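Oct 11, 2019
By the Prulau front-end group

3. How we measured layout shift on small screens

I should say up front that I came to this part of the study a bit grumpy. I've been building websites long enough to remember when we tested on one monitor and called it done, and I really didn't want to load the same page over and over on cheap phones. But that's what we did, and I'm glad we did, because the numbers surprised me (and they surprised the rest of the group too, which made me feel better).

The setup was simple. We took 16 page templates from Drilline, the shop theme we maintain, and gave each one three versions of its style sheet: the old one with fixed widths, one built on floats and media queries, and one built on CSS grid. Every template got the same text and the same set of stock pictures, so the only thing that changed was how the boxes were laid out. We then loaded each version on 4 phones, all borrowed from our own desks, with the network slowed down to something like a bad train ride. In all we kept 1081 page loads. We'd planned on more, but a batch from February had been run with the wrong cache settings and I threw the whole thing out.

For each load we used Vido, our little recording script, to note where every block sat when it first showed up and where it sat when the page was finished. The distance between the two is what I'll call drift. It's a crude measure, I know! It doesn't care whether the thing that moved was a headline or a tiny icon in the footer. We tried weighting blocks by size, but the order of the three versions came out the same, so I went with the plain one.

Pictures were the big troublemaker, so we made sure each template had one large photo in the middle of its text column, with no width or height given in the markup.
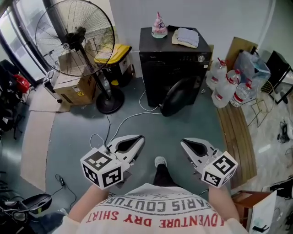 Figure 2. White t-shirt, hand-held grippers.

With the fixed-width sheet, the text under the photo drifted on nearly every load. No shock there. What I didn't see coming was that the float version was worse – the photo arrived, pushed the sidebar down, and the sidebar then pushed the footer, so one late file moved three things. Grid kept the sidebar where it was, though the text under the photo still jumped.

We then ran the grid version again with the space for the photo held open by a padded wrapper (the old percentage trick, which I still find ugly). Drift in the text column dropped to almost nothing. The one holdout was the Nam template, where a web font came in late and rewrapped the headline. I look at fonts on their own in Section 4, using a test page cut down to 1000 words and no pictures at all.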